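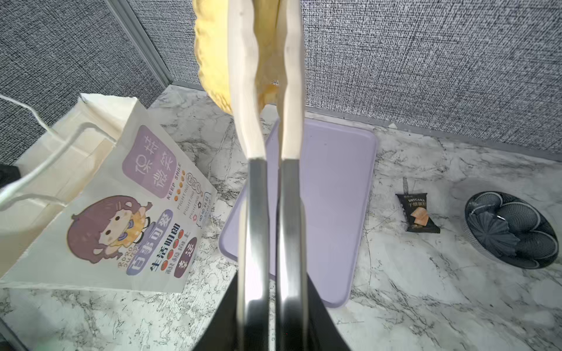

Grip softer than you think you need to, was Radymyr Demchenko's advice in our first week, and I wish I'd written it on my hand. Our class project was Mowat, a snack packing job where an arm has to get the food off a tray and into a paper bag. I picked the soft foods because I figured they'd be easy. Ha! The gripper fingers only tell you how far apart they are, so I spent most of July learning what a good squeeze looks like on camera.

We logged 131 practice runs and kept 116 of them. The other ones were mostly me bumping the bag – sorry, team. Then we moved on to tongs, and I loved that part! You have to think about the tips of the tongs and the mouth of the bag at the same time, and my brain was mush after 12 runs in a row.

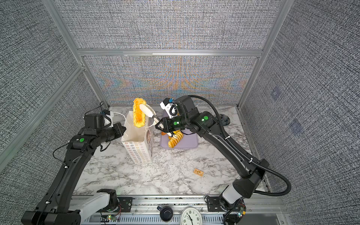 What I'd change next time

I'd start with the tongs and save the bare fingers for later. I'd also label my runs the same night, before they all blur together.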